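Workshop news: the two arms, the dishes and the bill

Sun 1 September

Quick one this month as I'm typing between jobs and the kettle's on. The arm project at the Pladavport workshop is moving again. Both arms powered up, both on the same power board, no tripped breaker. If you were in during February you'll know why that gets a mention.

For anyone new: it's a kitchen helper build. Two white arms, one controller box (we call it Sutance, don't ask), and a lot of secondhand crockery. The aim is putting things away. Plates into racks, mugs onto pegs, that sort of thing. No cooking. No knives either, we voted.

What's changed since last time. New mounts, much stiffer, so the left arm has stopped nodding when it brakes. Gripper fingers opened up a bit wider. Cable on the right arm has been rerouted after it snagged twice, and it still needs a proper clip at the elbow. If you've got a bag of the Rawat clips at home please bring it in, the shop is out untill further notice.
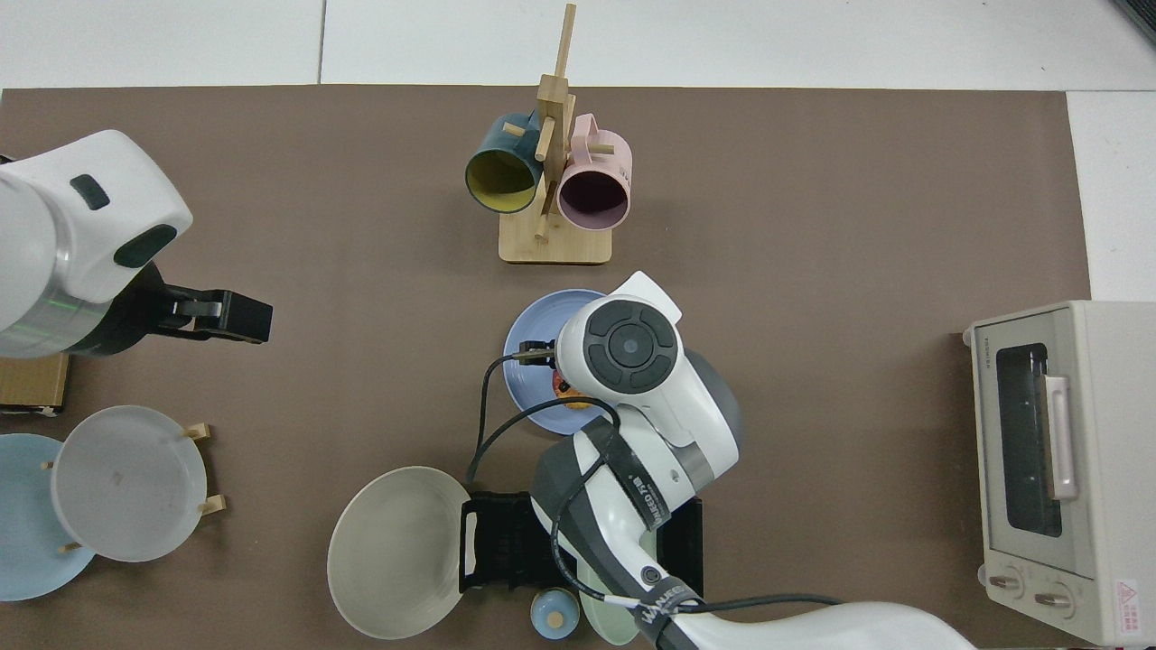
Mugs are the hard bit. A plate you can grab by the rim and be a little off and get away with it. A mug has to go over the peg at the right tilt and then the gripper has to let go without dragging it back off. We slowed the release right down, which helps, but now a full run takes ages and people wander off to make tea.

Racks: please don't move them! The positions are saved in the controller, and a rack nudged a finger's width means an afternoon of teaching it all over again. Same goes for the mat. If you have to sweep under, lift nothing, sweep round it.

Money. Spend so far is 2,435, nearly all of it arms. There's 100 left in the pot for the rest of the year and I'd like to keep it for spare gripper pads, they wear quicker than the Isumska parts list made out. Crockery is free if you keep raiding your cupboards. Odd ones wanted, different sizes and colours, chips are fine. Nothing with a gold rim or anything your gran will ask after.

Jobs going, pick one and write your name on the board:

Clip for the elbow cable
Label the 3 spare power supplies, they all look alike and they are not all alike
Second stop button, within reach of the door side
Somebody patient to log the mug runs

Build night is still Thursday, doors from seven. Shoes with toes please, its a hard floor and plates do get dropped. Dustpan is behind the door.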